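Monday

Up at 5 to get ahead of the heat and still only left Sondon when the sun was well over the trees. The truck needed a jump start again. We had the drilling rods tied down from last night, so at least that part was quick. The road to Fakgate is worse than it was in the dry season and we took the long way past the school, which added most of an hour.

Static water level in the Fakgate borehole was 5 metres higher than when we tested it before the rains. I was pleased with that but it doesn't tell us much until we see how it drops at the end of the season. The apron is sound. The drain has silted up where it meets the soakaway and there was standing water a stride or so from the trough, with goats in it. I wrote that in the village book and asked for it to be dug out before the week is over. They have dug it out before and it fills again, so I think the fall on the drain is wrong and we will have to relay the last section.

The bigger matter was the meeting about the tariff. They collect by household, 142 households on the list, and 89 have paid this quarter. The rest say they use the stream when it is running, so why pay for months when they don't draw. I understand it. The money in the box came to 680, which will cover a riser pipe and the joint but no labour. I suggested a smaller payment every month in place of the larger one after harvest. There was a long silence and then everyone spoke together.
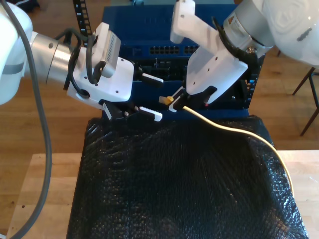
We would pay monthly if the tank stand was finished, a woman near the door said, and until it is finished we are paying for a promise. Several people agreed with her. She is right that the stand has been half built since March. The blocks are there and the cement was delivered, but the mason went to Korletey for other work and hasn't come back. I said I would find out about the mason and that the two things ought to be kept apart, the payment for upkeep and the work on the tank. I don't think I put it very well. They want to see the tank first.

In the end they agreed to try monthly payments for one quarter, starting after the stand is done. So now it depends on me getting the stand done.

Lunch was rice and beans under the mango tree by the clinic. I filled in the sanitary inspection form afterwards while I still remembered it all. Score is medium risk, same as last time, and it would be low if the drain was right and the fence had a gate that shut.

Drove on to Korletey in the afternoon. Found the mason's brother, not the mason. He says Thursday. I left a message and the drawing of the stand, because the first copy got wet.

The spring box at Korletey is doing well. I measured the flow with the bucket three times and got nearly the same each time. The overflow pipe still has no screen on it and there were frogs in the chamber. I cut a piece of mesh and fixed it with wire for now. It needs a proper cap. The pipe down to the lower tap stand has been exposed by the rain for a good stretch and someone has laid stones over it, which helps with the sun but not with the cattle.

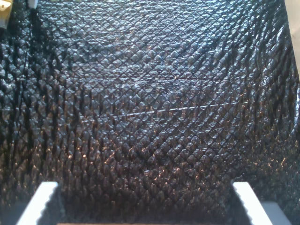

It should go back in a trench to knee depth at least, and deeper where the path crosses. I have put it down as two days' digging for six people if the ground stays soft. If we leave it until the dry months it will be double that and everyone will be busy with other things.

I took water samples at both places, two from each, and kept them in the cool box. The ice had mostly gone by the time we got back to the office. I have set them going in the incubator all the same and will read them tomorrow. If the Fakgate one looks doubtful I'll repeat it before I say anything to anyone, as last time I spoke too early and half the village stopped using the pump over a bad sample bottle.

Nothing back from Flolum about the chlorine. They had promised a delivery by the end of last month. I sent another message this evening. There is enough for the two tanks at Sondon for now, if we are careful with it, and none to spare for the new wells.

To do tomorrow: read the plates, order a riser pipe, ring about the mason again, look for the long tape measure, which I think I left on the wall by the Fakgate trough. Truck battery as well.

Rain started as I was writing this. Bed.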